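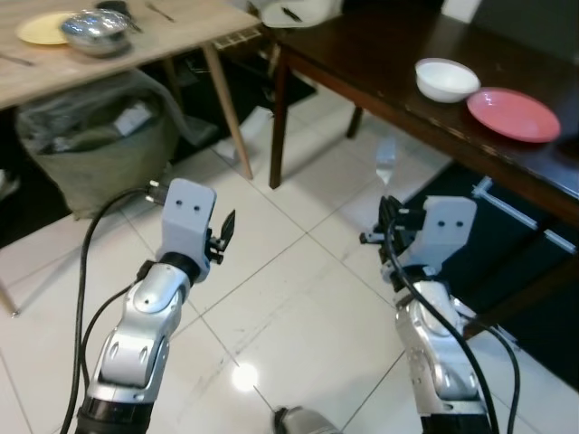 The light wooden table and the dark one, with plates and bowls out on both.

Home | News | Visit | Shop | Contact

Two tables, one kitchen: Prosholm opens its Padbridge dining room in February

Padbridge, Dec 27, 2018

Hello from Prosholm! I'm Līga Hunt, I look after the homeware side of things here, and I'm very pleased to say that we're opening a dining room in Padbridge this February where you can come and try out our tables before you buy one (with plates on, elbows on, the lot).

I've wanted to do this for ages. You can stand in a showroom and admire a bare tabletop all afternoon and still have no idea whether you'd enjoy eating your tea at it. So we've set ours up with everyday crockery. The Botell is the pale one, with the natural grain and slender legs, and I've been putting a yellow plate and a steel bowl on it because I love how bright they look against the wood. The Pace is dark brown with a glossy top, and it's much grander, but a white bowl and a pinky-red plate cheer it up no end!

People keep asking me which I'd choose. I have a Botell at home and my sister has been after a Pace since the summer, so the family is split. If your room is on the dark side I'd go pale. If you've got shiny white floor tiles like ours, either will do nicely, though I do think the Pace looks smashing against them.

We've kept a big grey-green fabric bin under the Botell too, stuffed with carrier bags and bits and bobs, and I've already been told off for it by our shop manager. I'm leaving it there. Everybody has a bag of bags somewhere, and under the table is as good a place as any.

Sittings last 41 minutes and there's no charge. We can take 16 people at a time, and you're welcome to bring your own plates and bowls if you'd like to see how they look. Children are very welcome. Anyone who orders a table during February gets 20 per cent off, and that goes for both the Botell and the Pace.

Booking opens in the new year at our Padbridge shop. Pop in or ring the front desk and they'll put your name down. If you're writing something for your paper or website and want a look round first, ask for me and I'll put the kettle on.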